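## 4. Where cushions go

The survey went out to 4000 households on the Poltis postal panel in December, a month in which people own more cushions than usual and have less patience for being asked about them. We received 1071 usable replies. A further handful came back with the cushion questions left blank and long remarks on postage, and these we have kept for a different paper.

Respondents were asked where each loose cushion or pillow in the main living room spent the day, the evening and the night. We had expected the answer "on the sofa" to dominate all three. It does well in the day, when the room is empty, and loses ground steadily as people come home and try to sit down. By night the floor is the most common answer among owners of deep sofas, with the spare chair second. Several respondents wrote "floor" and then crossed it out in favour of "sofa", and we coded the second answer while privately believing the first. 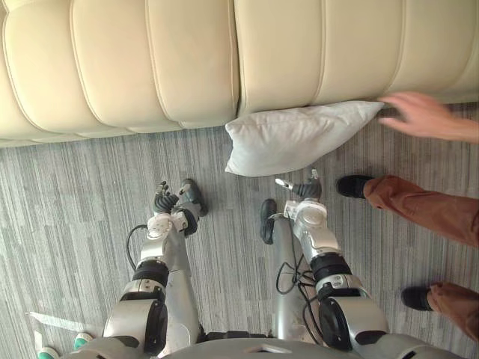
**Figure 3.** White pillow on the floor against the base of a cream leather sofa.

Floor placement is seldom random. Most people who admitted to it named the strip along the base of the sofa, where a pillow is out of the way of feet and can be picked up without standing. We call this the *kerb position*. It was reported far more often for plain pillows than for decorated ones, which tend to be moved to a chair with some ceremony. Upholstery also matters. Owners of leather sofas complained that cushions slide, a complaint almost absent among owners of woven ones, and many had given up and let gravity make the arrangement.

The two sofa ranges named most often in the replies, the Fellow and the Delić, differ mainly in seat depth. The Fellow is shallow enough to be sat on with nothing behind the back, and its owners treat cushions as ornament. The Delić is not, and its owners treat them as structural. We had hoped to compare the two groups formally, but a good number of people wrote down the name of the shop instead of the sofa, and one wrote "brown".

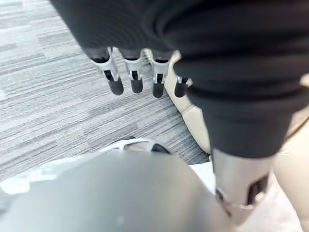
**Figure 4.** Black sleeve with four metal fingers, black at the tips.

We asked, too, who puts the cushions back. The question was badly worded ("Who in your home usually does this?") and in shared households it seems to have started conversations. Where two adults filled in the form separately, both usually claimed the job. We have left these claims out of the main table, where they would have added up to more tidying than any living room needs.

Respondents in the Fimen district, who were sent a longer form, rated five positions from "normal" to "would not do in front of guests". The end of the seat, close to the armrest, scored best by a clear margin. The middle of the seat did poorly – it was described more than once as "in the way", a fair thing to say about most cushions.
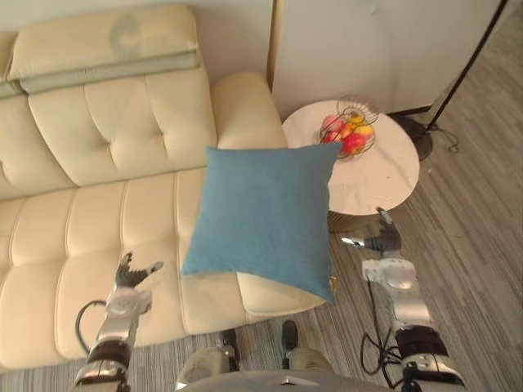

## 5. Limits of the survey

All placements are self-reported, and people answering questions about tidiness are known to look round the room first. The form did not separate cushions from pillows, so a bed pillow on its way elsewhere would have been recorded as furnishing. We also asked about one room only. Stairs, where the written remarks suggest a great deal is going on, will have to wait.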